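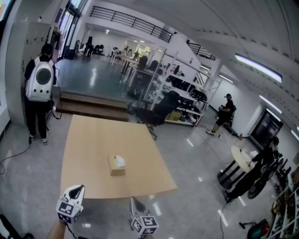
**Why does another tissue pop up when you pull one out of the box?**

Each tissue is folded around part of the next one. When you pull the first, it drags the second up with it until the slot in the lid pulls them apart.

At least, that is what people say. Should you believe it? Plenty of things get said about ordinary objects by people who have never looked inside one. Let's check.

## Is there a spring in there?

Some children are sure there is. It's a fair guess, as the tissue does seem to jump. But a spring has to push against something, and it would have to push harder or softer as the pile got smaller. It would also cost money, and tissue boxes are cheap and get thrown away.

You don't need to take my word for it. Next time a box is finished, ask if you can have it and tear it open along the side. You should find cardboard, maybe a bit of thin plastic round the slot, and some white dust. If you find a spring, I was wrong and you should tell everybody.

## How the folding works

Take two sheets of paper and fold each one in half. Now slide one half of the second sheet inside the fold of the first, like two hands gently holding each other. Lift the top sheet by its loose half. The other one comes too, for a bit, and then it slips out.

A whole box is folded like that, each tissue tucked into its neighbour, from the top to the bottom. The proper word is **interfolded**. Machines do the folding, because doing 200 by hand would be a miserable afternoon.

## So what stops them all coming out?

This is the part that most explanations skip. If every tissue is holding on to the next, why don't you get one long string of them, like a magician's scarves?

The tissues aren't glued or tied. They only rub against each other, and rubbing makes a weak sort of grip called **friction**. The slot rubs as well. It is narrow, so it squeezes the tissues as they go through. The grip between two tissues is enough to lift the second one part of the way. Then the slot holds it back, the first slides free, and the second is left poking out.

It's a balance, and it can go wrong. Make the slot much too wide and the next tissue may flop back inside. Make it too tight and you may tear the tissue in half.

## "Never fails"?

A box from a firm called Prellby says on its side that the next tissue is "always ready". I don't much like the word *always*. Anybody who has opened a new box knows that the first few can come out in a clump, packed tightly as they are. Near the bottom, the last ones have further to travel, and sometimes one drops back and you have to fish for it.

A class in Flamthorpe tried it in November. They pulled 50 tissues from a new box, one at a time, slowly, and made a mark whenever the next one failed to show. Then they did another 50, as fast as they could. The fast ones had more failures, and nearly all of those were in the first 20 pulls.

Does that prove that pulling fast is the trouble? Not quite. They did the slow pulls first, when the box was full, and the fast ones when it was half empty. Two things had changed at once. To be fair to both, you would need two new boxes of the same kind, one for slow and one for fast.

## Try it without wasting any

Keep the tissues you pull out in a clean bag so that they can still be used.

1. Cut a slot in the lid of an empty shoebox. Ask a grown-up to help with the cutting.
2. Interfold a small pile of tissues and put it inside, with the top one through the slot.
3. Pull, and write down what happens.
4. Make the slot wider and start again with the same number of tissues.

Change only the slot. If you start folding more neatly as well, you won't know which of the two made the difference.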